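Flindus simulator subscription, my opinion after five months

June 22, 2025

In January I paid for one year of Flindus, the simulator from Poreo. I promised two readers that I will write my opinion when I have used it enough. Now I have used it enough, so this is the post.

First, what I need it for. I write small programs for robot arms, mostly picking and placing, and I work at home. I do not have an arm in my apartment and I don't want one. Before Flindus I used Hiditz, which is free but stopped receiving updates, and every new graphics driver broke it a little more.

The subscription has three levels. I took the middle one, called Bench. It gives you the arm models, the parallel gripper, a set of ready rooms with tables and 80 small objects you can put on them. The lowest level has the same arms but only one room. The highest level is for teams and I cannot say anything about it.

Installation took me one evening. The instructions are good up to the license key, and after that they become very short. I wrote to support, and they answered the next morning with the missing step. I must say the support was polite every time, also when the mistake was mine.

My main test was simple. The arm must go to a small block on a table, close the gripper, lift it and put it in another place. I ran it 2,000 times during the nights, with the block in a different position every time. The program finished 1,823 runs with the block in the right place. Then I changed the friction setting to the value that Poreo recommends and repeated everything, and I received 1,811. So for my task the recommended value was not better, and I went back to the default one.

What I like the most is the hand camera. You can attach a view to the wrist, and you see the fingers and the object very near. Many of my errors I understood only from this view, for example when the approach was turned a few degrees and one finger came down too close to the block. In Hiditz I had to guess this from numbers.

What I like less is the shadows. They have hard, stepped edges, and on the default settings I found no way to make them soft. If you train a vision model on these pictures, I think you should be careful, as a shadow of the arm can look almost like an object on the table. For checking movements it does not disturb me.
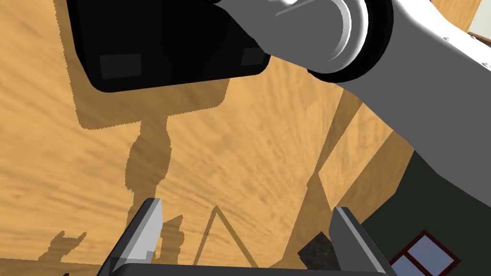
Gripper open near the block, with the shadows on the wooden table.

The wood and the robot parts look acceptable for me. I did not buy it for beauty.

There is also an add-on named Foulkes, sold separately, which makes reports from the night runs. I tried it for the free month. The tables are clear, but I can make the same with a small script, so I did not continue. If you must show results to a client every week, maybe it is worth the money.

Will I renew? At the moment yes, on the same level. I wait for the next version, where they promise softer light and a better contact model - the second one is more important to me. If somebody uses Flindus with a suction tool, please write me a comment, I would like to know how it behaves with thin boxes.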